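Failure Detection from Joint Currents in Simulated Grasping
Student project report, Nedcombe Robotics Lab
Rattana Jitpraphai

4. Method

The question left open by the first half of the project was whether a failed grasp can be recognized without a camera. The arm already reports joint angles and motor current estimates at every control step, and the gripper reports its opening width. If those signals are enough, a retry can be triggered before the arm has moved away from the pick location.

All episodes were generated in the Messide simulator. Each episode has four phases: approach, descend, close, lift. The target object is placed at a random position inside the reachable part of the tabletop. Friction between finger and object is drawn anew for each episode, as are object mass and a small offset added to the commanded grasp position. The offset is what produces most of the failures. Without it the scripted policy succeeds too often for the classifier to learn anything useful.

We collected 1390 episodes. Of these, 1211 ran to the end of the lift phase and were kept. The rest stopped early on a joint limit or a planning error and were excluded – they are a different kind of failure and are already caught by the controller.

A grasp was labeled successful if the object was above the table by a fixed margin at the end of the lift. Labels come from the simulator state, so no hand labeling was needed. I checked a small sample against the rendered views and found no disagreements.

4.1 Classifier

The input is a window of 17 control steps starting when the close command is sent. A small recurrent network (one layer) reads the window and outputs a failure probability. A logistic regression on the mean and maximum of each signal serves as the baseline. The test set of 175 episodes was held out before any tuning and uses room layouts not seen in training.

5. Results

The recurrent network beat the baseline on the held-out set, mainly on partial grasps, where one finger makes contact first and the object rotates out. For complete misses the two were equal. A complete miss shows up in the gripper width alone, and the extra signals add nothing.

Removing the wrist current had a larger effect than removing the shoulder and elbow currents together. This was expected for light objects, less so for heavy ones.

5.1 Scene variation

Room layout, wall and floor textures and furniture are randomized between episodes. The classifier never sees an image, but the layout affects the planned approach path and therefore the joint currents in the first few steps.
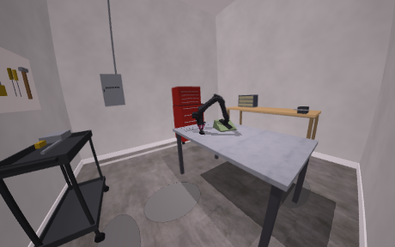
Fig. 6. Workshop layout, gripper over the target object. Render: R. Jitpraphai / Messide.

In layouts like the one in Fig. 6 the arm works near one end of the table, with the gripper pointing straight down and a tool chest standing behind it. False alarms were more frequent when the planner chose a bent approach to stay clear of furniture. Starting the window two steps later removed most of them, at the cost of a slower retry.

6. Limitations

The simulated current is computed from joint torque and has no sensor noise model. Gearbox friction is constant. Both will matter on hardware, and I would not expect the decision threshold to transfer. Only rigid objects were tested.

Comments (3)

Oluwatosin Eze: Did you try the window without gripper width at all? Our gripper in the Petchrat setup doesn't report it.

R. Jitpraphai: Yes, but only for the baseline. It drops badly on complete misses. I can send you the run settings.

mk_controls: Constant gearbox friction is going to hurt you more than the missing noise. Fit that first.

Contact: Nedcombe Robotics Lab, student projects | © Nedcombe | Back to top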